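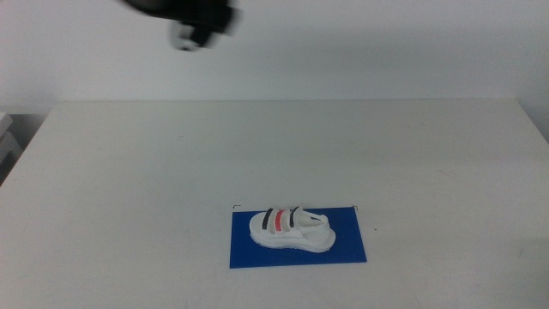

A table against a white wall.

Dear friends,

I had meant to write to you this month about the harvest supper, and I will come to that, but Psalm 130 has been following me about the house since January and I think I had better get it down first. "I wait for the Lord, my soul waits, and in his word I put my hope." I must have read that line dozens of times over the years and gone straight past it to the bit about the watchmen, which I always liked better as a child because I pictured them with lanterns.

Waiting has been the whole business of our family this year. Those of you who sit near us at Renddale will know that my mother has been at Chaudhary House in Plotley since the spring, after her second fall, and that it is 16 miles each way by the lanes (longer if you get behind the milk lorry, and I do seem to have a gift for it). I used to spend that drive making lists. Ring the surgery, find the other slipper, ask again about her hearing aid. I would arrive with my head so full that I had hardly sat down before I was up again straightening something, and my mother, who has never been one to hold back, told me one afternoon that it was like being visited by a wasp.

Well, that stung a bit! But she was right, and on the way home I pulled into the gateway at the top of the hill and had a little cry and then a long think. I had been praying for two things, you see -- that she would walk well enough to come home, and that I would stop feeling so cross about all of it -- and I had been treating both prayers rather like parcels I had posted and was now entitled to track. I was waiting, certainly, but I was tapping my foot the entire time.

The psalmist seems to me to be in a much worse place than I was. He begins "out of the depths", after all. And yet he says he will wait more than watchmen wait for the morning, and then he says it again, as you do when you are trying to get yourself to believe a thing. I found that repetition a great comfort. There are 66 books in my old Bible and I have my favourites among them like everybody else, but it was those few repeated words that I copied on to the back of an envelope and tucked behind the sun visor in the car.

My mother has not come home, and I don't know whether she will. She can get to the window and back with her frame. We have taken to reading a psalm together at four o'clock, when the tea comes round, and the lady in the next chair joins in with the ones she learned at school. I still get cross, though less often on the lanes.

Now, the harvest supper. It will be in the hall as usual, doors open at six, and please bring a pudding if you are able and yourself if you are not. The Sundia Singers have kindly agreed to come back, and anything put in the bowl goes to the hospice transport fund, which has reached £2000 thanks to your very great kindness over the summer. If you need a lift, put your name on the sheet in the porch, and do write down which door you would like us to knock at.

With love and prayers to you all until next month.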